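Die letzte Stimme

Um neun Uhr abends war die Sitzung des Stadtrats von Stunstead noch nicht zu Ende. Nuria Woldegiorgis hatte seit dem Nachmittag nichts gegessen, und der Kaffee in der Thermoskanne schmeckte nach Metall.

Es ging um die Buslinie nach Prornton. Die Verwaltung wollte sie zum Januar streichen, weil zu wenige Leute mit ihr fuhren. In Prornton wohnten 990 Menschen, und fast 500 von ihnen hatten die Petition unterschrieben. Nuria hatte die Mappe selbst ins Rathaus getragen, im Regen, unter dem Mantel.

»Wir können nicht jeden Wunsch bezahlen«, sagte Godelieve Hoekstra, die Vorsitzende. Sie sprach nie laut. Sie legte nur den Stift quer auf das Papier, und dann wusste man, dass sie müde war.

»Es ist kein Wunsch«, sagte Nuria. »Es ist der Weg zum Arzt.«

Aus der zweiten Reihe kam ein kurzes Lachen, und jemand hustete darüber. Ebise Admasu, die immer neben ihr saß, schob ihr einen Zettel zu. Darauf stand: Wubit schwankt. Geh mit ihr hinaus.

Die Vorsitzende gab ihnen zehn Minuten Pause.

Wubit Fikre stand schon im Treppenhaus am Fenster und drückte die Stirn gegen das Glas. Unten auf dem Platz wartete der letzte Bus mit offener Tür, das Licht im Innern war gelb, und der Fahrer las Zeitung.

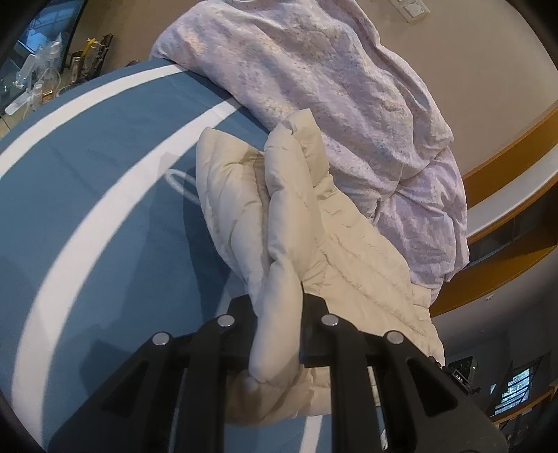 Cremefarbene Steppware über einem blauen Tuch mit weißen Streifen.

»Meine Mutter hat dreißig Jahre in Prornton gewohnt«, sagte Wubit, ohne sich umzudrehen. »Sie ist zu Fuß gegangen, wenn der Bus nicht kam. Sie hat nie geklagt.«

»Und war das gut?«

Wubit dachte nach. Sie war eine Frau, die eine Frage wirklich anhörte, bevor sie antwortete, und deshalb hielten manche sie für langsam.

»Nein«, sagte sie. »Ihre Knie waren kaputt mit fünfzig.«

Nuria wollte etwas Kluges sagen, aber es fiel ihr nichts ein. So standen sie nebeneinander und sahen dem Fahrer zu, wie er umblätterte. Dann schlug er die Zeitung zusammen, die Tür ging zu, und der Bus fuhr um die Ecke bei der Bäckerei Moges davon.

»Man hat mir den Vorsitz im Bauausschuss versprochen«, sagte Wubit leise. »Wenn ich heute richtig stimme.«

»Wer hat das versprochen?«

»Das frag mich bitte nicht.«

Oben läutete die kleine Glocke. Sie gingen zurück, Wubit voraus, mit der Hand am Geländer.

Mahlet Tufa, die Schriftführerin, las die Namen vor, wie immer nach dem Alphabet. Admasu: gegen die Streichung. Nuria hörte den eigenen Puls in den Ohren. Nach Admasu kam Fikre.

Es blieb eine Weile still – so still, dass man die Heizung knacken hörte.

»Gegen«, sagte Wubit Fikre, und Mahlet schrieb es auf.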